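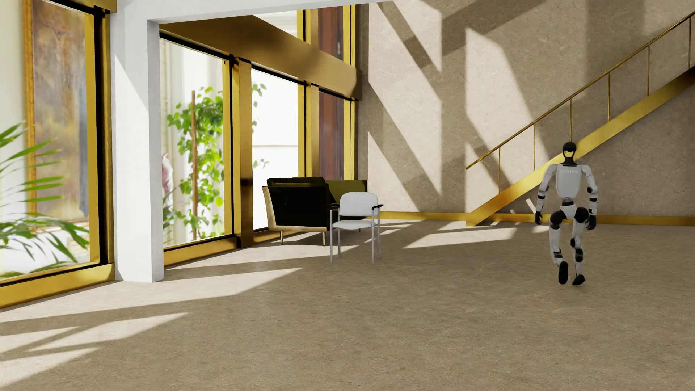 Page 113

Setting Up Your Lurken Window Shade Motor

Okay, so you've got the brackets up and the shade is hanging there looking nice. Now for the part I like best, which is getting the motor to learn where your window starts and stops. I've done this on every window in my own place, including a tall one over the stairs that took me a whole July evening, so I've made most of the mistakes already.

Before you start, charge the motor all the way. The light by the port goes from red to green. I know it's tempting to skip this (I skipped it on my first one!) but a half-charged motor will quit in the middle of setting the limits and then you're back at step 1.

You'll need the remote, a paper clip, and a stepladder you trust. For tall windows, get a second person to stand on the floor and watch the bottom bar.

Pairing the remote

1. Slide the battery cover off the remote and pull out the little plastic tab.
2. Turn the channel wheel to the number you want for this window. I write mine on a bit of tape and stick it inside the cover.
3. Push the paper clip into the small hole on the motor head and hold it until the shade jogs up and down once.
4. Let go, then press the middle button on the remote within ten seconds. The shade jogs twice and you're paired.

Note: If you bought the Pesmont remote with the clock in it, the button you want is on the back. Everything else works the same way.

Setting the top and bottom

5. Press and hold Up and Down together until the motor beeps.
6. Run the shade up with short taps. Stop when the bottom bar is a finger's width below the tube.
7. Hold the middle button until you hear one long beep. Top limit saved.
8. Now tap it down to the sill, slowly near the end, and hold the middle button again. Two long beeps this time.
9. Run the shade all the way up and all the way down once without stopping it.

CAUTION: Never let the bottom bar get pulled into the tube. It will bend, and a bent bar makes the fabric roll crooked forever after. Keep your thumb over the middle button during step 6.

CAUTION: Don't pull on the fabric to help it along. The gears don't like it.

Grouping several windows

If you have a row of tall windows side by side, you'll want them moving together. Set each one's limits first, on its own channel. Then turn the wheel to G, and repeat steps 3 and 4 for every shade in the row. Tolera Gebru, who tested the kit with me, likes to set the bottom limits with a tape measure from the floor, and I've come around to his way. Sills lie!

Note: The shades may start a blink apart. Mine do. They still stop level.

If something goes wrong

Code 706 on the charger means the cable isn't seated. Push it in until it clicks.

No jog at all after step 3? Try the paper clip again and hold longer than feels right.

Shade runs the wrong way: hold Up and the middle button for five seconds, then redo steps 5 through 9.

Spare brackets are part 1710, and the long charging pole for high windows is part 2028. Timers are covered in the next section.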